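Quan Street Library Will Now Lend You a Binder

Wednesday, July 17, 2019

The Quan Street branch library, which already loans out cake pans, a ukulele and one very popular carpet cleaner, has added zippered document folders to its shelves. Patrons can check one out for 3 weeks, fill it with whatever has been living in the kitchen drawer, and find out how many copies of the same water bill a household can own.

The folders go with a free paperwork evening that starts in August. Branch manager Thoa Ung came up with the idea after a spring spent watching people at the copier hunt through grocery bags for a birth certificate.

"They always find it," Ung said. "It's always in the last bag, under a takeout menu. I've had people copy the menu too, just to be safe."

The money came from a $300 grant from Narnine, the office supply store on the corner, which also knocked a little off the price. Owner Georges Zein said he had expected the library to ask for something more exciting.

"I offered them a button maker," he said. "They wanted plastic sleeves."

Sorting will be done at the desks in the study room, the ones with power outlets that pop up out of the top. Ngân Phùng, who will run the sessions, has firm views about the order of operations. Sleeves get looked through first, front to back, before a single page goes in. Loose papers wait their turn on the desk. School and test papers get a section of their own, and so does anything with a stamp on it. Warranties for appliances no longer in the home are to be said goodbye to, quietly, at the recycling bin.

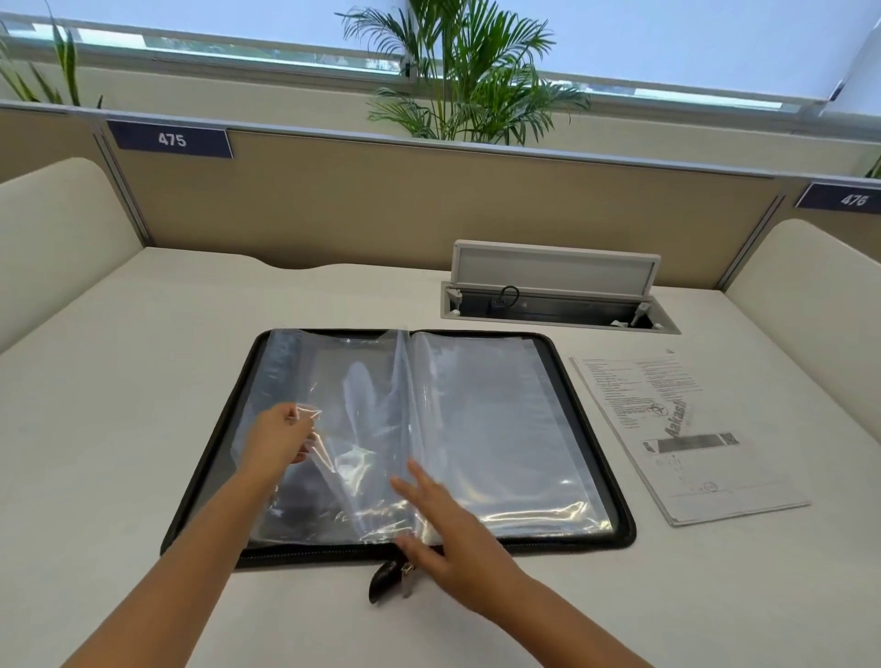 What to bring

Bring your papers, in any container. Ung asks only that the container be dry, a rule she declined to explain. There is no need to presort, and Phùng would prefer that you didn't, having seen what people come up with on their own. Her nephew Tuấn Văn once filed everything he owned under "M," for "mine."

Staples may stay in. Paper clips may not, as they leave dents in the sleeves. Staff will not read your documents, give tax advice or settle arguments about whose turn it was to renew the car registration.

Folders may be borrowed with any adult card in good standing. They must come back empty, and the late fee is the same as for a book. Anyone who gets attached to theirs can buy one at Narnine, where Zein reports he has 100 in stock and plenty of button makers.

Diễm Kiều, a regular at the branch, has put her name down for the first evening. She plans to bring two suitcases.

Sign up at the front desk or by phone. Sessions are free, and the study room closes at nine whether or not you have reached the bottom of the bag.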